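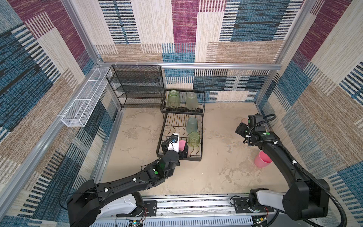
**Should cups go upside down on a dish rack, or on their side? Mine is a two-tier one standing straight on the floor, and the cups on the bottom tier take far longer to dry.**

*Ayodele Olatunji, Drosovdale, November 3, 2025*

### Okoro

Upside down, with the rim resting across two wires so that air can get in underneath. If the rim sits flat on anything solid, the damp stays inside and you get a ring. A cup on its side holds a spoonful of water in the lower wall and it stays there until you tip it out.

The bottom tier will always be slower. It catches the drips from above and gets less air. What works for me:

- Wash and load the bottom tier first, then leave it for a few minutes before filling the top.
- Keep a gap between cups. If they touch, the touching sides stay wet.
- Ribbed cups need a quick shake before they go on, as water sits in the grooves.
- If you have an empty wire shelf nearby, move the half-dry cups there. Mesh is good for finishing off.

Don't put them away in a closed cupboard until the insides are dry to the touch.

### Ayodele Olatunji

Thanks, I'll try loading the bottom first. I should have asked about the floor as well. It's pale beige with a marble look, shiny in places, and it has some whitish patches that look scuffed or chalky. I can't tell if that's limescale or wear. There are a few specks towards the back wall too, but I expect those will sweep up. The walls have patterned fabric on them, so I don't want to splash anything strong about.
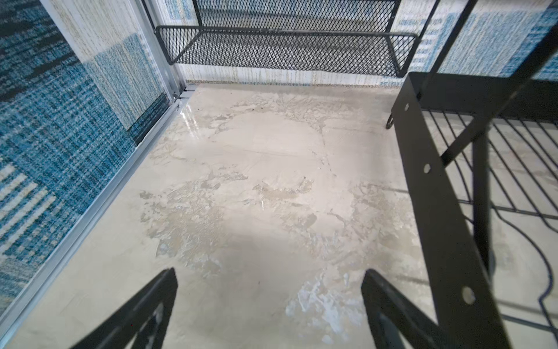
### Nandora

Sweep first, including along the metal rail at the edge, or you'll rub grit into the shine. Then find out what the floor is made of before you put anything on it. If it is real marble, vinegar will mark it and you won't get the finish back. Same for lemon and most limescale removers.

The safe test is a damp cloth with a drop of washing-up liquid. Wipe one white patch, dry it and look again the next day. A patch that vanishes while wet and comes back when dry could be either scale or wear, so that alone doesn't settle it. Run a fingernail over it. Scale usually feels slightly raised.

If it's a vinyl or similar floor, 2 spoonfuls of white vinegar in 1000 ml of warm water is enough. Wring the cloth out well and keep it away from the fabric. Rinse after.

### Zulletti

just put a tray under the rack. I did in October and stopped mopping under mine – get one with a lip, mine is 12 mm high and that holds plenty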